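寝室内の温湿度分布と寝具まわりの結露に関する測定報告

1. 目的
冬季の集合住宅では、暖房を止めた後の夜間に室温が下がり、外壁側の壁面や寝具の裏側で相対湿度が上がりやすい。本報告では、寝室1室を対象に温度と相対湿度を連続測定し、位置による差を調べた。室全体の平均値だけでは結露の危険を見落とすことがあるため、測定点ごとの露点温度と表面温度の差を評価指標とした。

2. 測定方法
測定は12月に行った。温湿度ロガーはNirnex製を4台使用し、室中央、窓際、外壁側の床上、寝具の下に設置した。記録は全点で同時刻に開始し、各点につき1392個のデータを得た。表面温度は熱電対で別に測定した。ロガーは事前に同一の容器内に置き、相互の指示差を確認してから補正値を求めた。 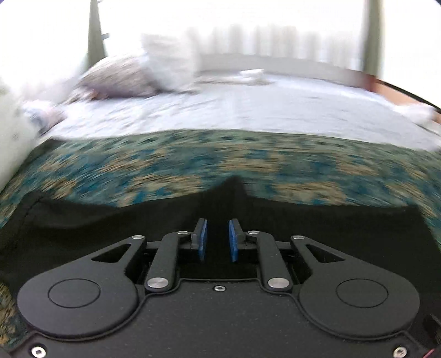 測定点の高さは、居住者の呼吸域と床面付近の両方を含むように決めた。高さ方向の温度差は暖房方式の影響を強く受けるため、対流式の暖房を用いる室では床面付近の値を省略できない。対象室にはベッドがあり、床に直接敷く布団とは裏面の通気条件が異なる。このため既往の布団を対象とした測定値との直接比較は行わず、寝具下の値は本測定の範囲内でのみ扱った。

3. データ処理
露点温度は水蒸気分圧からMagnusの式により算出した。集計には表計算ソフトと自作スクリプトPrultenを用いた。扉の開閉直後に生じた急変は除外せず、欠測と通信異常のみを除いた。除外後に全点の値がそろわない時刻は、位置間の比較に使用していない。

4. 結果
相対湿度は寝具下で最も高く、室中央で最も低かった。表面温度と露点温度の差が基準値を下回った記録は全点合計で189個あり、その大半が外壁側の床上と寝具下に集中した。窓際は温度の変動幅が大きかったが、換気口に近く、絶対湿度は低めに推移した。
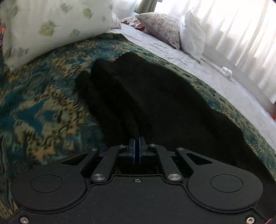

図2 ベッド上の黒い布とグリッパー

5. 考察
寝具下の相対湿度は就寝中に上昇し、起床後も直ちには低下しなかった。人体からの水分が寝具に吸収され、時間をかけて放出されたと考えられる。外壁側の床上では絶対湿度の増加が小さく、相対湿度の上昇は主に温度低下によるものである。両者は原因が異なるため、前者には寝具下の通気、後者には壁面の断熱または家具の離隔が有効と推定される。

6. 課題
対象が1室のみであり、方位や階数の影響は検討できなかった。換気量も実測していない。次回は二酸化炭素濃度の減衰から換気回数を求め、湿気の収支を計算する予定である。

提出日 2018年1月27日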